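4.2 Adherence and dropout

Of the 426 adults enrolled at the Clumley and Ovgate clinics, all had stage 3 chronic kidney disease and persistent protein in the urine at screening. Half were assigned to the low-salt meal plan described by Sperling and Gerlach, and half received the usual printed advice. The earlier report claimed that the meal plan slowed the loss of kidney function over 24 weeks. We were unable to reproduce that claim, and we doubt that the original data could support it.

The main problem is adherence. Gerlach's group relied on food diaries, which patients filled in at home and handed over at each visit. Diaries are cheap and patients tolerate them, but people tend to write down the meals they wish they had eaten. When we compared diary entries with sodium in 24-hour urine collections, the two agreed poorly in both arms. Mean sodium intake by urine was 1,820 mg a day above the diary value in the meal plan arm – a gap wider than the effect the plan was supposed to produce.

Dropout makes matters worse. Patients whose kidney function fell quickly were more likely to miss the final visit, and the earlier analysis simply left them out. Makowska and Kettler raised this point in their letter, and the published reply did not answer it. Carrying forward the last known value, as the reply suggested, assumes that a declining patient stops declining on the day he or she stops coming. 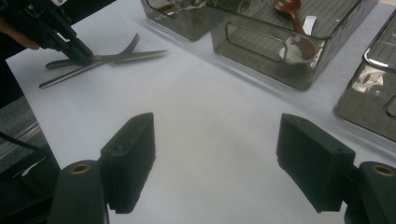
Figure 3. Two black gripper fingers, each with a brass-colored ring insert in the mount below, over a white tabletop.

4.3 Protein in the urine as an outcome

A drop in urine protein is often treated as proof that the kidneys are doing better. We think this is too generous. Urine protein varies from day to day with exercise, fever, posture and blood pressure, and a single morning sample says little. Ackermann's reanalysis of the Albers cohort used one sample per patient at baseline and one at the end, so part of the reported improvement may be nothing more than regression to the mean.

We also could not rule out changes in medication. Several patients at Ovgate had their blood pressure drugs adjusted during the study, and the clinic records do not always give the dose. Until a trial fixes these doses in advance and collects repeated samples, the benefit of the meal plan should be regarded as unproven.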